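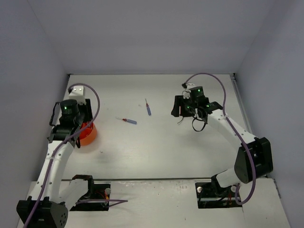
Most of February went on one question: does it matter whether we hold back the messy demonstrations when we train a policy, or can we leave them in? Everyone in our group had an opinion and none of us had a number. The task we used was the tidy-up, where the two arms clear small tools off the table and into a bowl. With the orange bowl over on the left, under the left gripper, and a pair of blue-handled screwdrivers out in the middle at different angles, there are already a few decisions to make. Which arm goes first? Does the right arm carry its screwdriver all the way across, or hand it over? People driving the arms answer those questions differently, and that was really the whole problem.

Some background. We had 3,346 demonstrations of this task, recorded by four of us over the winter. Vaida Žukauskas did by far the most and is also the smoothest operator. Tavion Crenshaw and I did most of the rest. Dwayne Fitzsimmons came in at the end and recorded the odd ones, with the bowl moved about and the tools close together.

When you watch them back, a fair number are not pretty. The gripper closes on nothing and has to come back. A handle gets nudged and rolls and the operator chases it. Sometimes both arms go for the same tool and one backs off. They all end with the tools in the bowl, so they all count as successes, but I wouldn't show them to a visitor.

The usual advice is to throw those out. Reginald Tillman argued for that from the start, and his reasoning was sound: a policy that copies what it sees will copy the fumbling too. Vaida thought the opposite. If you only ever show clean grasps, the policy has no idea what to do after a bad one.

So we labelled everything. Tavion wrote a small viewer, which for reasons lost to time is called Cleris, and we went through the lot marking each demonstration as clean or messy. Messy meant at least one missed grasp, a drop, or a clear change of mind about which arm was doing the job. Where two of us disagreed, Juniper Montoya had the casting vote, mainly because she hadn't recorded any of them and had no feelings to protect. We ended up with 310 marked messy. I had expected far more.

Then we trained three policies, same network and same settings:

- **Clean only.** All 310 taken out.
- **Everything.** The full set, with no weighting.
- **Trimmed.** The full set, but with the failed part of each messy demonstration cut out and the recovery kept.

The trimmed one needs a bit of explaining. If the gripper misses a handle, the bad part is the approach that led to the miss. What comes after – lifting, lining up again, closing properly – is good behaviour starting from a bad place. So we masked the actions up to the miss and left the rest in the training loss. The pictures from before the miss still went in as history, but the policy was never asked to copy what the operator did there. Cutting by hand was slow work and I did too much of it after nine in the evening.

For testing, we used the same set of starting layouts for all three and shuffled the order, so that whoever was running the trial didn't know which policy was loaded. Juniper kept the list. We gave each trial a time limit and scored it a success only if every tool was in the bowl at the end.

Clean only looked the best on the first attempt. Its approaches were direct and it rarely dithered over which arm to use. When it missed, though, it was hopeless. It would carry an empty gripper over to the bowl, open it, and go back to its rest position as if the job was done. I watched it do this enough times to feel a bit sorry for it.

Everything finished more trials than clean only, which settled part of the argument. It missed more often on the first try, so Reginald was right about that, but it nearly always noticed and went back. Its worst habit was hovering. With two tools about the same distance from both grippers, it would start one arm, stop, start the other and stop again, and some trials simply ran out of time.

Trimmed was the best of the three. Its first attempts were nearly as good as clean only, and it recovered as well as everything did. The gap over everything was smaller than I'd hoped, and if I'm strict about it, we'd need more trials before I'd put it in a paper. The gap over clean only was plain to see from across the room.

Two things bother me. The first is that our messy demonstrations are not spread evenly between operators. Dwayne's are over-represented, and his also have the unusual layouts, so clean only lost some variety in bowl position along with the mess. Part of what looks like poor recovery could be that it had seen fewer layouts. We're going to rerun it with the same number of demonstrations taken out at random, which we should have done in the first place.

The second is the hovering. Trimming reduced it but didn't get rid of it, and I don't think it has much to do with missed grasps. I think it comes from the four of us having different habits. I nearly always start with the arm nearest the bowl. Vaida starts with whichever tool is easiest. Both are sensible, and averaged together they are no use at all. Tavion wants to try giving the policy an operator label during training and fixing it to one person at test time. It is cheap to try, so that's next, once the random removal run has finished.

If you have a pile of demonstrations and are about to delete the ugly ones, I'd keep them for now. Label them by all means, and if you have the patience, trim them. I'll put the labelling rules up once Juniper has turned my notes into something other people can read.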